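How Things Work: Robots | Reading time: 6 minutes

The robot that grabbed a shadow
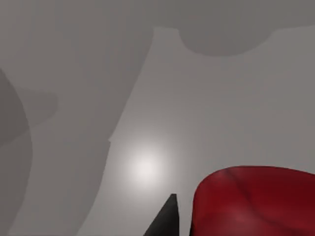
Ines wrote in to ask why a robot can't just look harder when it gets something wrong. Her vacuum cleaner at home stops at the edge of a dark rug every time, she said, and will not cross it, even though the rug is flat.

It is a good question, and the rug is a good place to start. Many robot vacuum cleaners have sensors underneath that shine a light at the floor and check how much comes back. If very little comes back, the robot decides it has reached the top of some stairs and stops. A dark rug soaks up light, so to the robot it can seem like a big drop. Looking harder would not help. The robot would get the same answer again.

A robot called Onu had trouble of the same sort, but with shadows.

What Onu does

Onu is a robot arm. It belongs to a company called Fasska, which teaches robots to pick up soft things. Soft things are hard for robots. A wooden block stays the same shape when you squeeze it, but a cushion or a bag of rice changes shape as soon as it is touched.

At the end of the arm is a gripper, which does the job of a hand. Gripper fingers can be quite thin. The one in the picture is nearly black and narrows towards its tip, and the big red shape beside it is the sort of thing that Onu had to learn about.

Onu did not begin with real objects. It began inside a computer, in a pretend world called a simulation. The table is pretend, the light is pretend and so is the arm. If a pretend arm bangs into a pretend table, nothing breaks and no one gets hurt. You press a key and start again.

What went wrong

In February, the people at Fasska gave Onu a test in the simulation. It had 186 tries at picking up a soft object. They expected it to do well, as it had done well the month before.

It missed 83 times.

The odd part was how it missed. It did not drop things, and it did not squeeze too hard. It moved to a patch of table with nothing on it, closed its fingers on air, and lifted. Then it carried the air across to the tray and let go. As far as Onu knew, the job was done.

Twice it did something more worrying. It pushed its fingers straight down into the table, as if the table were not there. In a simulation this does no damage. With a real arm it could bend a finger or crack the table top, and it could hurt a person whose hand was in the way.

Finding the fault

When something goes wrong with a machine, it helps to change one thing at a time. If you change five things and the fault goes away, you don't know which one fixed it.

First they changed the object. Onu still missed.

Then they slowed the arm down. Onu still missed, only more slowly.

Then they changed the lights, and the misses nearly stopped.

The month before, the pretend world had been lit softly from all sides, so there were hardly any shadows. For the new test someone had added stronger lamps to make it look more like a real room. Look at the grey surface in the picture again. There are several shadows on it, some darker than others, and a bright round spot of reflected light. You know what those are without thinking. You have been looking at shadows since you were a baby.

Onu had not. It had learned from thousands of pictures where a dark patch with a curved edge nearly always meant a thing it could pick up. So when it saw a curved shadow, it went to fetch it.

The two pushes into the table had a different cause. Both times there was a bright spot near the fingers. Onu worked out how far away things were from how they looked, and a shiny spot upset its sums. It judged the table to be lower than it was.

Putting it right

Fasska used a program called Zanoter to make new practice pictures. Zanoter moves the lamps about, so that shadows fall in different places, sometimes sharp and sometimes soft – and sometimes right across the object. After enough practice Onu began to treat shadows as part of the table.

They also added two safety rules, which stay on whatever Onu thinks it can see.

The first rule is about touch. If the fingers feel a push from below before they should, the arm stops and backs away.

The second rule is about checking. After the fingers close, Onu has to feel whether there is anything between them. If there isn't, it may not lift. It has to open up and look again.

The test was run again with the same strong lamps. This time Onu missed six times out of 186, and it did not push into the table at all. The real arm, which is made by a firm called Cluvent, was switched on after that, at its slowest speed and behind a clear screen.

Try it yourself

You will need a torch, a dark room, a sheet of pale paper and a rolled-up sock.

Put the sock on the paper and shine the torch from one side. Now half close your eyes until everything goes blurry. Can you still tell where the sock ends and its shadow begins? Move the torch lower and try again. Then use a black sock.

Words to know

Gripper: the part of a robot arm that holds things.

Sensor: a part that measures something, such as light, heat or a push.

Simulation: a pretend world inside a computer, used for practice or testing.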